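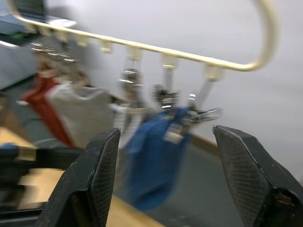 In Praise of the Clothesline

I have lived in four places as an adult and I have put up a clothesline in every one of them, usually before the curtains. My friends know this about me and have stopped asking why. My sister Liette Boychuk, who owns a perfectly good dryer and a laundry room with a window in it, calls it my religion. Fine! I'll preach a little, then.

The first thing to say is that line drying is a pleasure, and I wish its supporters would lead with that. We always get the lecture about the electric bill, and then the one about the planet, and both are fair enough, but I have never met a person who took up a daily habit for the sake of a bill. I hang laundry because I like standing on the back steps at seven in the morning with a basket on my hip, before anyone has asked me for anything. I like the smell of a pillowcase that has spent a windy day outdoors. I like that a shirt shaken out hard and hung by the hem needs so little ironing that I gave my iron to a neighbor years ago and have borrowed it back exactly once, for a funeral.

It also makes you pay attention to the weather in a way I'd lost completely when I worked downtown. You learn which side of the yard gets the sun first. You learn that a gray, breezy day in April beats a still one in August, when the air is so thick that the towels just hang there sulking until supper. You start to look at the sky and make small bets with yourself, and you lose some of them, and then you run outside in your socks.

Now, the part I really want to argue about. My street is called Thibodeau, and two of the newer buildings on it have rules against laundry that can be seen from the road. One of them, where my friend Mackenzie Beaudoin rents on the third floor, won't even allow a folding rack on the balcony. The lease says it gives a "neglected appearance." I've read that sentence many times and I still can't get my head around it. Clean sheets on a line are about the clearest sign there is that somebody lives here and is looking after things! A row of balconies with nothing on them except a dead fern looks far more neglected to me.

I understand where the rule comes from. For a long time a line in the yard meant you couldn't afford the machine, and people who had worked hard to buy the machine didn't want to look at the line anymore. My grandmother was like that. She got her first dryer at 38 and took the poles out of the lawn that same week, and she was proud of it, and I would never tell her she was wrong. She had washed diapers through a northern winter. But that was her fight and she won it, and we don't have to keep hiding our pajamas on her behalf.

So Mackenzie dries everything inside, and I have come around to thinking indoor drying deserves a lot more love than it gets. Most people do it badly. They drape jeans over a door, the jeans stay damp for two days, and they decide the whole idea is hopeless.
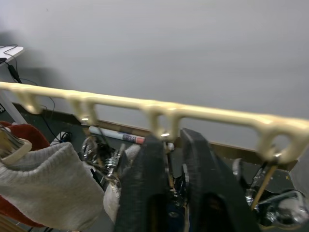 Space is what matters indoors – space and moving air. Leave a hand's width between things. Put heavy clothes on the outside, where the air gets to them, and the light ones in the middle. Open a window a crack even when it's cold out, and if the room is still stuffy, set a small fan on the floor and let it run for 30 minutes. Mackenzie does hers right after dinner and it's all dry by the time she's making coffee.

Give the spin cycle a second go, too. I can't say this loudly enough. An extra spin takes a few minutes and saves hours, and it's the one bit of advice that has turned doubters in my own family. (Liette still won't hang towels. She says they come out like toast. I happen to love a scratchy towel, it feels like it means business, but I've told her that ten minutes in the dryer at the end softens them right up, and there's no law against using both.)

What I'd like from landlords is small. Let people put a rack on a balcony. Put a couple of hooks in the wall of a shared yard and see who comes down. In my last building somebody had left an old pulley line running from the fire escape to a pole, and I got to know more neighbors over that line than I ever did in the elevator. We held each other's clothespins. We took in each other's wash when it rained, and one spring I folded a stranger's tablecloth and got half a rhubarb pie for it.

Mackenzie has written to her management office again, and this time she's asked for the rack to be allowed below the height of the railing, where it can't be seen from the street at all. They've promised her an answer by the end of the month. I've already picked out the rack.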